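Subject: Re: [varkthorpe-residents] Bottled water order, keep it or drop it?

> We are paying for 12 bottles a month for the shared kitchen and
> I don't think we get through them. The supplier's price goes up
> in November. Could we go down to 8, or stop and put a filter
> on the tap? Also who is meant to be returning the empties?
> There are a lot of them in the bike room.

I went through the delivery slips in the blue folder before answering. We took 12 a month through the spring and summer. In June and July we used all of them. In the other months we had three or four full ones left when the truck came, and those were carried over, so by September there were 17 full bottles in the bike room along with the empties.

I would go down to eight for the winter and put it back up in June. The contract lets us change the number with 30 days' notice, by email, at no charge. If we want the change to start before the price goes up, the email has to go out this week. I can send it if there are no objections by tomorrow evening.

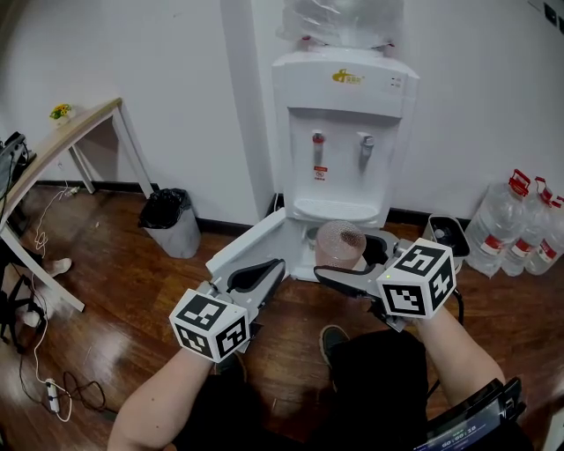
On the filter: I asked for a price when the Kiltutow building had theirs put in. It was nearly 500 for the unit and the fitting, plus a cartridge twice a year. The bigger problem for us is the pipe under the kitchen sink. It is the old one, and the plumber would not connect anything to it until the shutoff valve is replaced. That is a separate job, and it is already on the list for the spring. I would leave the filter until then and ask for a new quote at the same time.

The deposit on the empties is worth having back. The driver takes them only if they are by the side door when he comes, and he comes before 8 a.m. He will not go into the bike room. For the last two deliveries they were not put out, so none went back. I have added "empties out" to the shared calendar in Planora for the evening before each delivery. Whoever has kitchen duty that week should do it. Caps can go in the recycling; he doesn't need them.

Two smaller things. Please use the older bottles first. The date is printed on the neck, and the new ones keep ending up in front. And please wipe the neck before a bottle goes on, as they pick up dust in storage.

The minutes from the last meeting have the supplier down as Nomura. That is the company that does the elevator. The water invoices come under a different name, so please don't call Nomura about bottles.

Unit 4B

_______________________________________________
varkthorpe-residents mailing list
To unsubscribe, reply with "unsubscribe" in the subject line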